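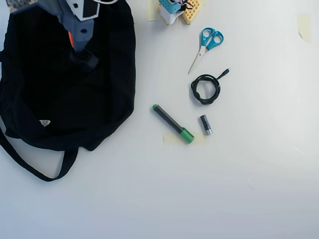

Speaker notes, budget session, 2022-03-25

Start with the January request. Two arms, one bench, and a line called "sundries" with nothing beside it. I'd have signed it too if I hadn't seen the last one.

Slide 2. The Surkitz quote. Read the headline price out loud, then stop. Ask the room what's missing. Wait for it. Fingers, spare cables, freight, somebody's time. If it stays quiet, say freight first.

Slide 3. The sorting claim. Bauerfeind's brochure says their cell handles "everyday items". Which ones? A coil of cable is an everyday item. So is a strap standing up in a ring, or a pair of scissors lying on a slant. I want each of those priced as a separate test before we talk about a purchase order.

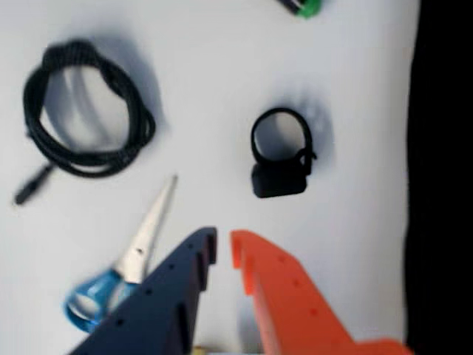
Orange and navy fingers at the bench, with the cable, strap and scissors.

Stay on this one a minute. Point at the notched edges on the fingers. Vuria lists replacement fingers at $200 a set and doesn't say how long a set lasts. I asked twice. Put down $800 for the year and be ready to defend it.

Slide 5. Small stuff. Our own bench spend came to $326 last quarter: tape, batteries, markers, bags, cable. Finance will want to cut it. Don't let them. It's cheap next to an arm sitting idle while someone drives to the hardware store.

Slide 6. Mornard's lease offer. Looks kinder than buying, until you get to the return clause (page 2, small print). Skip the clause if we're running late, but mention there is one.

What I'd ask for: a trial on our own bench with our own objects, and no deposit until we've seen the failures as well as the picks. If a vendor won't agree to that, take them off the list.

Questions. Somebody will bring up payback period. I don't have a figure I trust, and I'll say so.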